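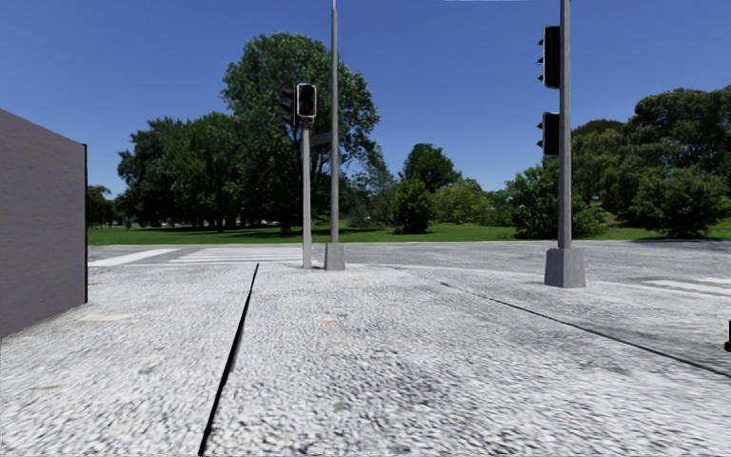 第2章 導入台数と予算の見積もり

機体の梱包を開ける前に、もう少しだけ机の上の作業にお付き合いください。歩道走行ロボットIverは、走らせる道が決まらないうちは台数も付属品も決めにくい機械です。先に注文を済ませてしまい、あとから「この交差点は渡れないのでは」と頭を抱えるお客様を、私たちは何度もお見かけしてきました(実は社内の最初の試験導入でも、まったく同じことをやっています)。本章では、走行シミュレーターZullumentで経路を下見しながら、見積書の空欄をひとつずつ埋めていきます。お茶でも用意して、ゆっくりどうぞ。

2.1 用意するもの

・Zullumentの評価ライセンス(見積もり期間中は無償でお使いいただけます)
・走らせたい区間の出発地と目的地
・付録の見積もりシート「Tesora」
・年間予算の上限。まだ仮の金額でもかまいません

2.2 経路を下見する

1. Zullumentを起動し、「新規経路」を選びます。
2. 出発地と目的地を指定します。経路の候補は73件まで保存できますので、遠慮なくたくさん作って見比べてください。
3. 視点を「機体」に切り替え、経路を端から端まで走らせます。上空からの地図だけで済ませたくなるお気持ちはよくわかるのですが、低い視点で見ると印象がずいぶん変わるものです。
4. 横断歩道の手前で一時停止し、信号機がどこに立っているか、渡った先の歩道に人が立ちそうな場所がないかを確かめます。
5. 横断箇所をTesoraの「横断」欄に記入します。信号の有無も忘れずに書き添えてください。

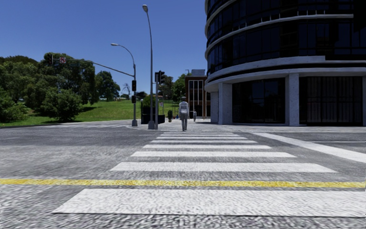

図2-1 信号のある交差点の横断歩道。対岸付近に歩行者がいる場面

注意:横断箇所を含む経路では、遠隔監視の契約が必須です。監視契約は機体の価格に含まれません。監視員1名が受け持てるのは2台までですので、3台目からは人件費も一段上がるとお考えください。

メモ:シミュレーター上の信号の時間設定は、現地の実際の設定と同じとは限りません。有望な経路がしぼれたら、朝の8時台と夕方の17時台に一度ずつ現地を歩いてみることをおすすめします。歩きやすい靴でどうぞ!

2.3 路面と付属品を決める

横断箇所の次は足元です。付属品の費用は路面の様子でかなり変わりますから、面倒でも区間ごとに見ていきましょう。

1. 経路を区間に分け、区間ごとに再生を止めます。
2. 舗装の種類、目地、ひび割れ、縁石の位置を確かめ、Tesoraの「路面」欄に書き込みます。
3. 街灯や標識の柱がある区間では、柱の脇の通行幅を測定ツールで測ります。
4. 工事用の柵などで通れなくなりそうな区間には、迂回路を必ず1本登録します。
5. 細かい骨材の出た舗装や目地の多い区間が続くときは、Nedelcu製サスペンションキットを見積もりに加えます。
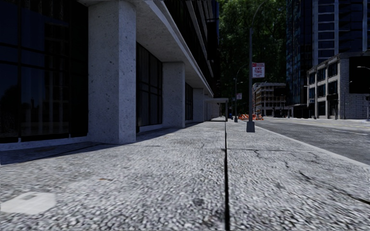

図2-2 歩道の目地とひび割れ、縁石寄りの街灯の柱。奥にオレンジ色の工事用柵

メモ:サスペンションキットは後付けもできますが、工賃が別にかかります。迷ったときは本体と同時にご注文いただくほうが、結局はお安くなります。

注意:建物の影に入る区間と明るい区間が隣り合う道では、カメラの露出設定を「自動」のままにしてください。固定にした状態での走行は保証の対象外です。

2.4 予備費と交換時期

車輪の点検は走行2,000キロメートルごとが目安です。1日の往復距離に稼働日数を掛け、年に何回この点検が回ってくるかをTesoraで計算しておきましょう。予備バッテリーは1台につき2個を見込んでください。片方を充電しているあいだも、もう片方で配送を続けられます。

予備費の欄を空けたまま提出される方が多いのですが、導入担当のラクラミオアラ・オルテアヌ(Lăcrămioara Olteanu)は、この欄こそ最初に埋めてくださいといつもお願いしています。迂回が長引けば走行距離も伸びますし、代替機を借りる日もありますからね。

8月に予算を締める組織では、現地確認を7月中に終えておくと安心です。書き終えたTesoraは経路データと一緒に保存し、第3章「設置場所と充電設備」へお進みください。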